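## Why does a kettle go furry inside?

If you live in a place with hard water, look inside the kettle when it is cold and empty. You may find a white or pale brown crust on the bottom. It is called limescale, and it is a kind of rock.

### Rain picks up rock

Rain has almost no rock in it when it falls. It does have a little carbon dioxide, a gas it collects from the air and the soil, and this makes the water a very weak acid.

In some places the rain sinks into chalk or limestone. The weak acid slowly dissolves tiny amounts of the rock and carries them away. You can't see the rock in the water, in the same way that you can't see sugar once it is stirred into tea.

Water with a lot of dissolved chalk or limestone in it is called hard water. Water with very little is called soft water. The village of Cloltedden sits on chalk, so its taps run hard. Flarthorpe is on granite, which hardly dissolves at all, so its water is soft.

### What heat does

When hard water gets hot, some of the carbon dioxide escapes. The water can no longer hold all its rock, and the rock turns solid again. It sticks to whatever is nearby, usually the hottest part.

One boil leaves a layer too thin to notice. A family that boils the kettle 7 times a day will boil it more than 2,000 times in a year, and the layers add up.

### Where else to look

Limescale forms on shower heads, round taps and inside washing machines. Coffee makers get it too, in the narrow tubes where the water is heated.
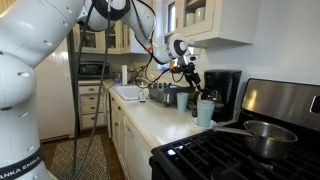 Arel wrote to ask whether limescale is bad for you if you swallow a bit. It isn't. It is mostly calcium carbonate, the same stuff that eggshells and chalk are made of. It can feel gritty in a drink, though.

### Try it at home

You need an eggshell, a glass and some vinegar.

1. Put a piece of clean eggshell in the glass.
2. Cover it with vinegar.
3. Watch for bubbles.
4. Leave it overnight and look again.

Vinegar is a stronger acid than rain, so it works much faster. The bubbles are carbon dioxide. Grown-ups use the same trick to clean a kettle, and rinse it well afterwards.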